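An Evening at the Pledden Workshop

By Torquil Mowat
December 22, 2025

I finally got myself over to Pledden, which is the shared workshop behind the old Jerkadell bakery, and I wish I'd gone months ago! Parking is terrible, the door sticks, and there's a heater that sounds like a small plane. I stayed over three hours and only meant to drop off a box of bearings.

The reason to go right now is Wichai Sriwong's arm. He started it in August on his kitchen counter (his wife had opinions) and moved it to Pledden when it outgrew the space. Most of it is printed, the joints are on their second set of motors, and the control board is one he got secondhand from Roswitha Hagedorn, who used to have it running a plotter. The whole thing is named Gondider and I forgot to ask why.

What he's after is getting it to plug in a phone. Sounds easy, right? I said so out loud and Roswitha laughed at me. A cable is floppy, the plug is tiny, and the phone slides if you push on it even a little crooked. Wichai has the camera down at the wrist so the arm gets a close look at what it's about to grab, and both fingers have rough black pads on them for grip.
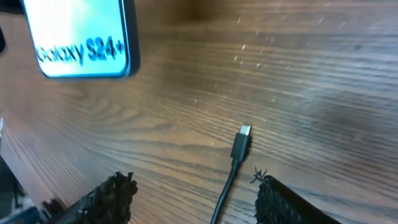
We got talking about those pads for ages. He went through smooth rubber first, then some foam that crumbled, and he's still not in love with what's on there now. Jintana Kaewsai thinks the fingers should be narrower at the tip and she has drawings, good ones, taped up by the drill press. I'm with Jintana on this. Wichai wants to leave the fingers alone and sort out the software first, and it's his arm, so okay.

He keeps a spiral notebook of every try. The page from the night before my visit had 30 attempts on it and 18 check marks, and a check mark only means it picked up the cable cleanly. Getting the plug into the port is a separate column. I didn't see a lot of ink in that one.

I got a turn at the controls too, moving it by hand with a gamepad. I'm awful at it. It's weirdly hard to judge depth from the wrist view, and I kept closing the fingers too early. Roswitha did it first time, of course.

If you want to visit, bring a sweater and your own mug. Jintana has the key most evenings.

Last updated: December

Contact | Copyright Torquil Mowat | Back to top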